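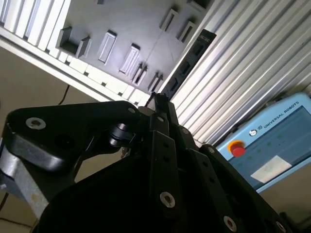

Signe Lykkegaard asked at the July meeting whether the Clolmont laboratory should go on teaching its insertion tasks by hand guidance at all, now that remote control is available at every station. In her view the two methods produce different habits in the operator, and the laboratory ought to settle on one of them before the autumn intake.

The question was taken up at some length, and the training office was asked to set out the present position for all staff.

**Hand guidance**

Under the current procedure, the operator takes hold of the arm, brings the gripper to the fixture board and leads it through the approach, the alignment and the insertion. The arm records its own joint positions throughout. Most new operators find this method easy to learn. Its weakness is well known to those who review the recordings: a person holding the arm tends to push through small errors in alignment, and the forces measured at the wrist then include those of the operator's hand. For the narrow slots on the board this matters a great deal. For the wider holders it matters less.

**Remote control**

With remote control the operator stands clear of the cell and moves the arm through a hand controller, watching the wrist camera view on a monitor. The forces recorded are those between the part and the fixture alone. The work is slower, and beginners often stop short of the slot and correct several times before going in. Annapurna Bhat, reporting on the spring trials of the Heko project, noted that these corrections should be kept in the recordings - they show the robot how to recover from a poor approach, and earlier practice had been to trim them.

The Heko trials comprised 81 demonstrations, of which 50 were made by remote control. Reviewers set aside 17 of the total, chiefly for a late start of recording or for contact with a neighboring fixture.

**Interim arrangements**

Until a decision is reached, the following will apply at Clolmont and at the Hafstein annex:

- Narrow slots are to be taught by remote control only.
- Wider holders may be taught by either method, and the method used must be entered in the session log.
- Each operator is to complete 4 practice runs on a fixture before recording begins.
- Corrections made during an approach are not to be trimmed.
- The emergency stop must be within reach of a second person during all sessions, including those conducted remotely.

Hjalti Bundgaard will revise the operator handbook to match. Staff who hold printed copies are asked to return them to the training office, where they will be exchanged.

A comparison of the two methods on the same set of fixtures is planned for October. Operators who wish to take part should give their names to Leandro Zapata, stating which method they have used most. Experience with both is welcome but not required.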